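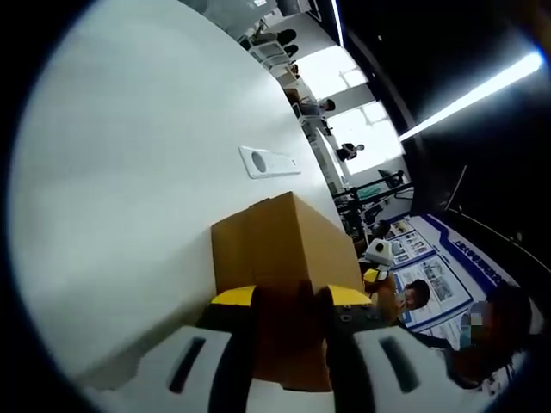

A abertura útil entre dedos determina que objetos a pinça manual Kidard consegue segurar sem apoio externo. Nesta montagem o curso fica limitado a 80 mm. Uma caixa de cartão em pé, presa entre as duas pastilhas amarelas pela parte inferior, serve de caso de referência: faces paralelas, contacto baixo, centro de massa acima da linha de aperto. O momento de tombamento cresce com essa distância e deve entrar no cálculo.

Dados para a ficha 2: massa 198 g; coeficiente de atrito a medir por cada grupo no plano inclinado.

Montagem na oficina partilhada: apertar primeiro os parafusos da placa, depois alinhar os dedos. Folga lateral máxima: ver tabela da Sofia Paiva.

Entrega do relatório a Emlyn Griffiths até 12 de setembro de 2025.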